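Bretberg says its new no-code builder, Surkari, will let any small business launch an app in 30 minutes. I gave it a whole evening and got a login page with the wrong colour behind it. 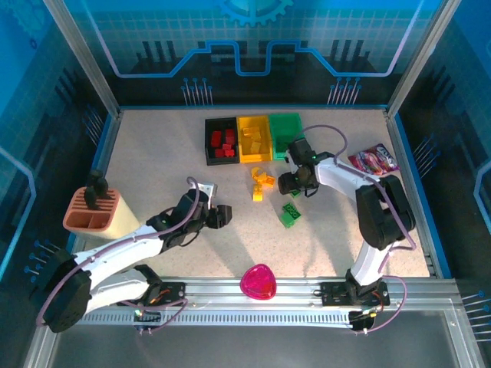 The templates look fine until you want to change one. Hendrik Stevens tried to move a menu and ended up paying for the next plan up, at $88 a month. I'd wait until May and see who's still using it.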